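Paper Waste in the Colby Hall Dormitory
Final project report, Introduction to Environmental Studies
Mar 25, 2019

1. Background

Colby Hall moved to single-stream recycling in December. Residents were given a one-page flyer and a blue bin on each floor. Our group wanted to know how much recyclable paper was still going out with the trash.

2. Method

We sorted the trash from two floors for four weeks. Bags were picked up before the morning collection and opened on a tarp in the Myklebust loading area. Each item was put into one of three groups: clean paper, soiled paper, and everything else. Tissues and paper towels went under soiled paper, as the hauler does not accept them.

3. Results

We sorted 1,704 items. Of these, 962 were not paper, 313 were clean paper that could have been recycled, and the rest were soiled paper. Most of the clean paper was notebook pages and mail. The second floor did worse than the third – its blue bin is at the far end of the hall, past the laundry room.

Small wastebaskets lined with a clear plastic bag made sorting easier. Used tissues were the most common soiled item.

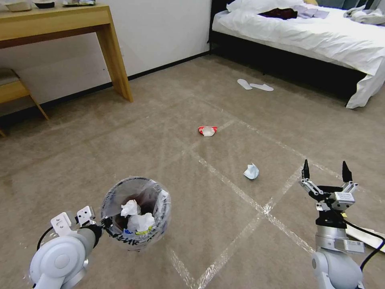

4. Limits and next steps

Four weeks is short, and one of them included midterms. We would like to repeat the sort after the second floor bin is moved closer to the stairs.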